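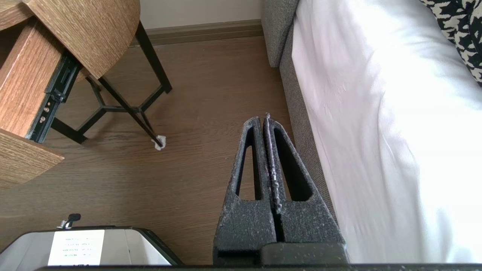

Ticket 2408
Subject: Drawer pull keeps slipping, right finger sheds crumbs
Opened by: Wahyudi Ong
Assigned to: Fikri Teoh
Status: open, waiting on parts
Build: Tadari arm, home version

Hello Fikri, and sorry in advance for the length of this one. I did try to keep it short and then I remembered three more things on the stairs.

The arm homes fine and drives up to the bedside table fine. Where it goes wrong is the pull. It closes on the drawer front, draws it out a little way, and then the fingers creep off the edge and shut on nothing. The controller doesn't notice and carries on with the rest of the routine as though it were still holding something, bless it. I've had this on both speed settings, and with the drawer empty as well as full of the usual rubbish.

The other thing is the right finger. The thin strip along its inner edge has gone crumbly and pale, and I keep finding grey bits on the floorboards afterwards. The left one seems all right to me, though you know I'm no judge of these things.

What I've tried so far:

Cleaned both fingers with a barely damp cloth and let them dry overnight. No change that I could see.

Turned the grip force up from 2000 to 2500 in the Hutapea settings page. It held for longer, but the whole table started to come along with the drawer, so I put it back.

Pushed a wad under one foot of the table to stop it skating about on the laminate. That helped the table and did nothing for the grip.

Checked the wrist cable and the two bolts behind the finger block. All snug.

One more question while I'm here. The tip of the right finger reaches a bit further than the left. Is it meant to? I can't for the life of me remember whether they were level when we put them on in May, and I never wrote it down. If I've fitted one badly I'd much rather know, you won't hurt my feelings!

Wahyudi

Reply from Fikri Teoh, 2025-08-09

Hi Wahyudi, never apologise for a long ticket, it's the short ones that cost me an evening.

They ought to be level, so I'd start there. Take the right finger off, wipe out the seat in the block (old coating loves to collect in that corner) and push it fully home before you tighten anything. If it still stands taller, swap left and right and see whether the tall one moves with the finger or stays on its side. That will tell us if it's the finger or the block.

The strip needs replacing whatever happens. I've got a bit of the Brornbridge rubber left at the Cutdale workshop, enough for both sides, and I'll cut you a pair. Please don't glue over the old one, I did that on mine and spent a very dull afternoon scraping.

Leave the grip force where it was for now. Once the strips are on, do ten pulls with the drawer empty and send me the log, even if they all look perfect.

On the controller not noticing: that's my doing. The check for a lost grip is switched off in your version. I'll turn it on when I bring the rubber round, and you can put the kettle on.

Fikri

Reply from Wahyudi Ong

Finger came off without a fight and there was quite a plug of grey muck in the seat. I've cleaned it out and refitted it, but I haven't run any pulls yet as I'd sooner wait for the new strips. Kettle is standing by, and there's ginger cake if you come before the weekend.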